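Talk notes: Small bins, flat cardboard
Speaker copy, May 2018. Slides on the big screen, bin handed round the room

OPENING

Good morning, and thank you for coming to hear about sorting! I love this subject. When we began at Grutitz we had 778 packets in one deep drawer, and finding a single dressing meant tipping half of it out. (Pause. Let them picture their own drawer.)

Ask for hands: who has a drawer like that at home? Who has two?

WHY OPEN BINS

You can see into them from where you stand. Jorkow tried lidded tubs first and people left the lids off within days — quite right too. Blue is a gift, because white packets and white masks show up so well against it.

Say the rule slowly: one kind of thing to a bin, and the next bin stays nearly empty until it's needed.

THE SORTING TABLE (four slides, take them gently) 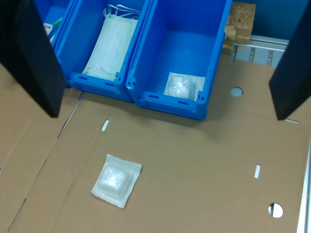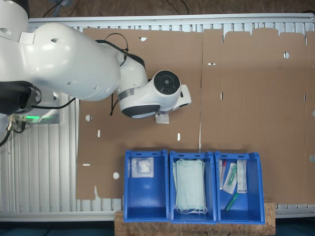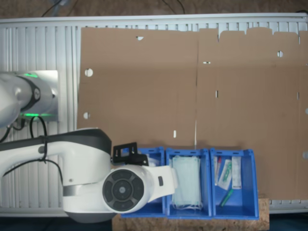

Flattened cardboard makes the sorting surface on all four slides. 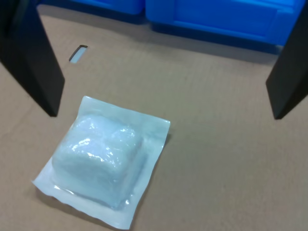
WHAT TO SAY ABOUT THE CARDBOARD

I could talk about cardboard all afternoon. It costs nothing, it's kind to thin paper edges, and when it gets grubby you fold it up and open out another box. Wiriya got through more than 200 sheets last year and every one had been a delivery box first.

Mention creases. A small square packet can sit happily beside a fold, but a stack of masks slides, so masks go straight into their bin with the ear loops all at one end. Lovely and quick to grab!

PACKETS

One at a time, paper side down, puffy side up. Look at the seal all the way round before it goes in. At Emov they sorted 401 in a morning this way, chatting throughout, and went home cheerful.

HAND ROUND

Pass the bin along the front row, then back. Remind them the ribbed lip is there to be gripped — it's a good one, try it.

QUESTIONS

Someone will ask about labels. Big letters, on the front, changed when the contents change. Leave ten minutes, then tea.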